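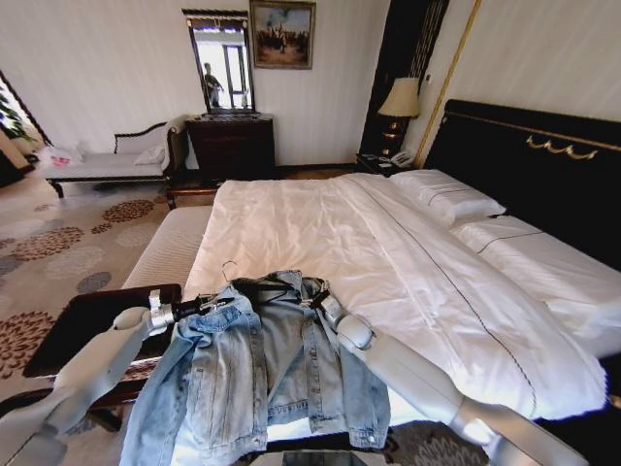
How do you hang a denim jacket so the shoulders keep their shape? Do the hanger first and the buttons second, says Jade Poirier, and let the collar settle before it goes anywhere near the wardrobe rail.

Jade has looked after the rooms at Vulley, a small guest house with a long gravel drive and a very patient kettle, for longer than she cares to work out, and when I came by for tea she was happy to talk about clothes for most of the afternoon (which suited me just fine, my own cupboard being a disgrace).

"I always lay things out on the bed," she told me. "It's the biggest clean surface you've got, so why would you fight with a sleeve standing up? Denim's heavy, the poor old thing wants to fold in on itself, and on a nice flat duvet you can see where it's sagging and give it a tug."

She prefers a white duvet for the job, and the ones with the thin dark piping are her favourite, partly for the colour and partly, she admitted with a laugh, as they make it easy to tell when the bed's been pulled straight again afterwards. Dark headboards with a bit of gold on them she has come around to more slowly. "They do show the dust! But with white pillows in front, they look lovely, I'll give them that."

Her colleague Cyprian Kaczorowski came in around then with a plate of date squares, and the two of them got into a friendly disagreement about chest pockets. Cyprian buttons the flaps down every time. Jade leaves them be unless they're curling, and she'd sooner spend the minute on the cuffs.

"He's neater than me," she said, "but I'm faster, and I've got 6 rooms to get through."

I asked what she does with a jacket that's been worn all week. She airs it by a window overnight, brushes the collar and hardly ever washes it. Come October, when guests turn up with coats and scarves as well, she moves the light jackets to the far end of the rail and puts the spare hangers in the top drawer of the dresser, and Cyprian, she says, moves them straight back out again.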